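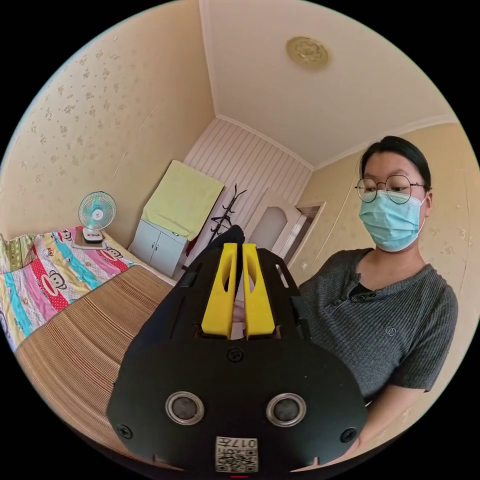

August, 6.40 a.m. Slept badly again, so I have decided to treat the bedroom as a storage problem and work through it in order. Clothing first, bedding second, cabinet last. The straw mat stays on top of the quilt for now, as it gives me a flat surface for sorting and I can lift it off in one go. The desk fan can stay at the far end of the bed on its little tray. The towel over the white cabinet needs a permanent location, and I don't have one yet.

Dark garments are the difficulty. Under the ceiling light I can't separate black from navy, so anything doubtful gets checked at the window before it is assigned to a pile. Octavio Cáceres says to sort by weight of fabric and ignore colour altogether. I tried his method on the jackets and it was faster, though it put my good vest in with the rain gear.

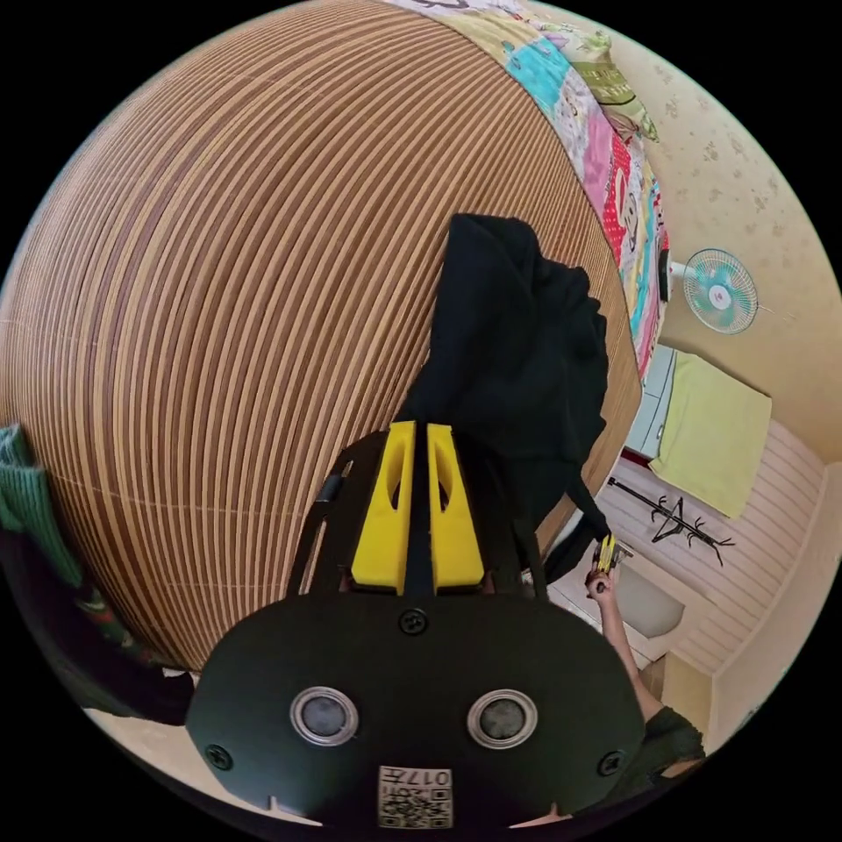 Measured the wardrobe space at 8.15. The rail is 2345 mm off the floor, too high for daily use, and I will lower it by 100 mm once I find the drill. Ieuan Nicholas borrowed it in the autumn. Left him a message — no answer as of lunch.

Folding standard for the winter things: sleeves in, thirds lengthwise, then in half. Linings face inward. Anything with a drawstring gets it tied off before it goes in the tub.
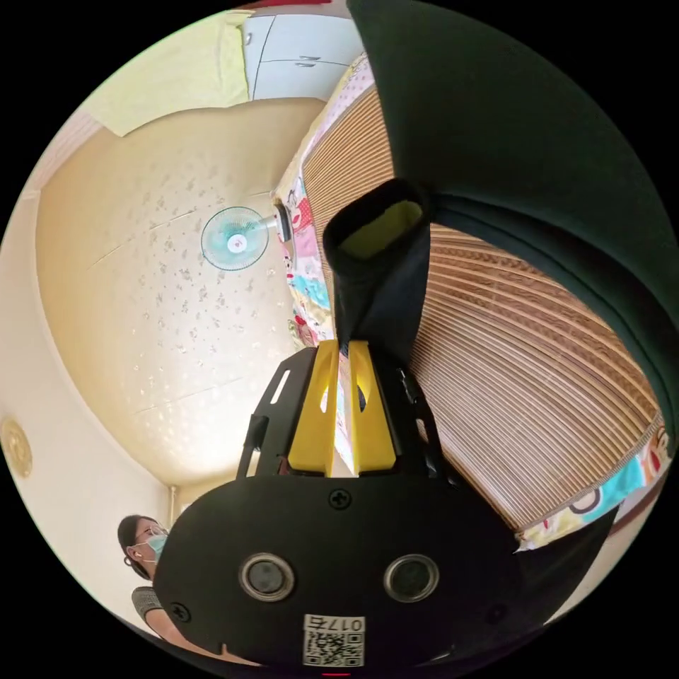 The tubs are the Lamness ones with the clip lids, and I own four. Two for winter, one for spare bedding, one kept empty until I know what I forgot. Labels go on the short side, in marker.

Stopped at 4 p.m. Cabinet not started. Buy masking tape and ring Ieuan again tomorrow.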